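Prendau Table Sweep: notes on the collection

Welcome, and thank you for reading this before opening the folders. Prendau is a set of short recordings about one very ordinary chore, which is clearing a table after people have eaten at it. There are 332 recordings in all, of which 317 made it through review and are the ones we suggest you use. The others are kept in a folder called "aside" with a note on each, and you're welcome to poke around in there if you like that kind of thing (I do).

The idea came from Oksana Skoryk, who wanted something messier than stacking cups. Crumbs, crusts, half a roll somebody left behind, a sponge that has seen better days. Anyone who has wiped down a kitchen table knows the job is mostly small decisions: what gets swept, what gets picked up whole, and what goes straight in the trash.

What's on the table

Every session uses a brown mat as the work surface, a hand brush, a dustpan, and a shallow bin with a black trash bag for a liner. The mess changes. Bread comes up the most, and we used real bread wherever we could, so the crusts shed and the pieces vary a good deal from one session to the next. Kwabena Lamptey did most of the bread shopping and has strong feelings about which rolls crumble nicely.

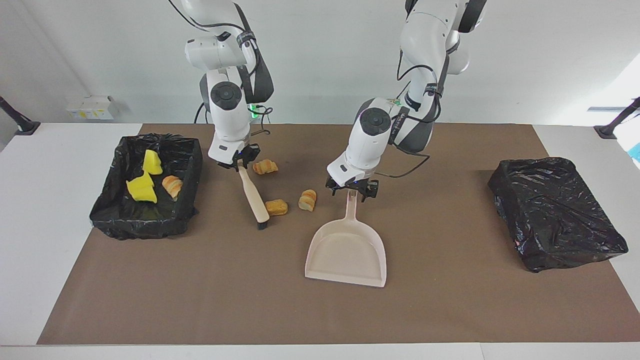 Sponges show up too, and in our labels they count as trash once they're in the bin. We went back and forth on this for longer than I'd like to admit. If your own work treats a sponge as a tool, look at the column called "item_role" and change it to suit you.

How the labels work

Each recording has one plain sentence saying what the chore is, such as "sweep the bread into the dustpan and empty it into the bin," and then a list of steps with start and end times. There are 3777 steps across the reviewed set. Naa Yakubu and Kamrul Marikar wrote them separately and then sat down together over the ones where they differed, usually on when a sweep really ends. Their rule is that it ends when the bristles leave the mat.

Bread is labeled by shape (roll, chunk, slice) and never by recipe. Please don't read anything into "roll" beyond its being roundish.

Known gaps

Liquids aren't covered at all. Very fine crumbs are under-labeled, so a table marked "clear" may still have a dusting on it. The bag liner bunches differently each time it's changed, and we made no effort to smooth it out.

Files

Recordings are in "sessions", labels are in "steps", and the shopping notes are in "pantry". Version 2 fixes the mixed-up brush and dustpan names from the first release, so please update if you downloaded early.

Questions and corrections can go to Audrey-Anne Bergeron at the Pliltton desk, who keeps the list of fixes and is very patient about it.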